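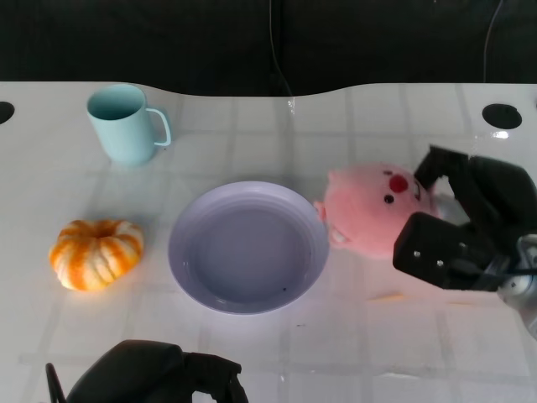

Fostville Regional Business Help Forum
Category: Import and Export, Customs Clearance

Question
Submitted by Nahuel Ocampo
November 18, 2018

Our company, Alarcón, sells household ceramics and has until now purchased all of its stock from domestic wholesalers. We have signed a first purchase agreement with a foreign manufacturer, Rokley, for one shipment of 800 pieces, to be delivered to the port in March. The price in the agreement covers the goods only as far as the seller's port of loading. Freight is to be arranged and paid by us.

I request guidance on the following matters. First, is the duty calculated on the price of the goods alone, or does it include the freight charge? Second, if the shipment is held for inspection, who pays the storage charges at the terminal? Third, the seller has offered to state a lower value on the commercial invoice "to simplify matters," and I would like to know whether this is permitted, as I have been told that it is common.

We have not yet appointed a customs broker. The goods will enter the United States. I have read the general guidance pages and found them difficult to apply to a small shipment.

Answers (3)

Answer 1
Submitted by Mathis Boyer

The three matters are addressed in the order in which they were raised.

Dutiable value. In the United States, duty on most goods is assessed on the price paid or payable for the goods when sold for export. International freight and insurance are generally excluded from that value, provided that they are identified separately and can be supported by documents. Many other countries include freight, and this accounts for much of the conflicting advice available online. Please request a freight invoice from the carrier or forwarder and retain it with the entry records. Payments made to the seller for molds, tooling or design work may have to be added to the declared value even where they do not appear on the invoice.

Inspection and storage. Charges arising from an examination are normally billed to the importer. These may include moving the container to the examination site, unloading and reloading, and storage at the terminal once the free period has ended. The purchase agreement may assign such costs to the seller as between the two parties, but the terminal will still require payment before release. It is advisable to ask the forwarder in writing how many free days apply.

Invoice value. The proposal must be declined. The invoice must state the true price. The importer of record is responsible for the accuracy of the declaration, and a false value may result in penalties and seizure of the goods. The appointment of a broker does not transfer this responsibility. The refusal should be sent to the seller by e-mail and a copy kept on file.

Ceramic articles intended for food or drink are also subject to requirements concerning lead and cadmium. If any of the 800 pieces are tableware, this should be raised with the broker before the goods are shipped.

Answer 2
Submitted by member Wastora

Our firm was charged for 12 days of storage on a comparable shipment, 2 of which were later credited after a written objection. Keep all receipts. I am unable to comment on the tax question.

Answer 3
Submitted by a guest

You should get a broker. They handle all of this and the fee is not large. With regard to the invoice, my understanding is that small differences are not checked.

Comment on Answer 3
Submitted by Mathis Boyer

The final statement above should not be relied upon. The obligation to declare the correct value applies whether or not a particular entry is examined.

Comment
Submitted by Nahuel Ocampo

I thank the members for their replies. Part of the order consists of tableware, and I have asked Rokley for its test reports. The invoice will be issued at the full price. May the broker be appointed after the vessel has departed, or must this be completed in advance?

Comment
Submitted by Mathis Boyer

Please complete it in advance. For ocean freight, the Importer Security Filing is generally due 24 hours before the cargo is loaded at the foreign port, and the broker will require a signed power of attorney in order to submit it on your behalf. A customs bond will also be needed.

Status: Answered
Related topics: Terms of sale, Storage charges, Customs bonds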